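Seven Months in the Same Golf Shirt

I own way too many golf shirts. My closet has a whole rod of them, and until last January I'd have told you they were all pretty much the same shirt in different colors. Then I signed up for a winter league at Gallonthorpe, where the front nine sits in a wind tunnel and the back nine bakes all afternoon, and I started caring a lot about what I had on.

The one I kept reaching for was a Stetora long-placket polo in a dull sort of green. I bought it on clearance in the Karkville pro shop (the color clearly wasn't moving) and wore it for 50 rounds over seven months, plus two weddings' worth of rehearsal dinners and one very sweaty airport. I keep a scorecard diary, so yes, I really do know the number!

First, the fit. Stetora cuts its shoulders a little wide, and for the first few holes I felt like I'd borrowed a shirt from somebody bigger. By the turn I'd stopped noticing. The sleeve ends just above the elbow and doesn't ride up when you reach the top of your backswing, and that matters more to me than any fancy fabric name on the tag. The hem is long enough to stay tucked through a full bucket of balls. I'm tall, and I can't say that about most of what I own.

The collar is where cheaper polos give up on me. They curl at the points, then they go wavy, and after that they're lawn-mowing shirts. This one has a stiffer band sewn inside, and it still stands up fine after more trips through the washer than I'd like to admit. The buttons are another story. One popped off on the 14th tee and I finished the round looking like a lounge singer.

I also tried the Halvorsen version, which costs more and feels softer right out of the bag. Lovely shirt for dinner. On a humid afternoon, though, it stuck to my back by the third hole, and the pale gray showed every drop. My playing partners were not kind about it.

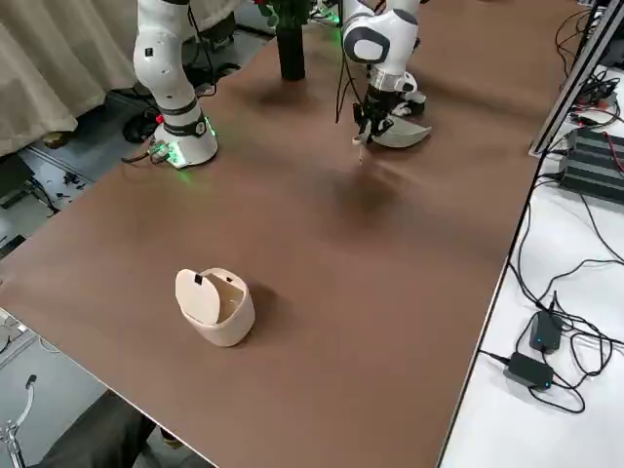 How to Keep a Good Polo Going

Wash it inside out in cold water and skip the fabric softener. I hang mine by the shoulders on a fat plastic hanger, collar up, top button done. If the collar needs help, a cool iron on the underside will do it. And sew the buttons down again before you ever wear the thing. It takes ten minutes and a bit of matching thread, and you'll get to the 14th tee fully dressed.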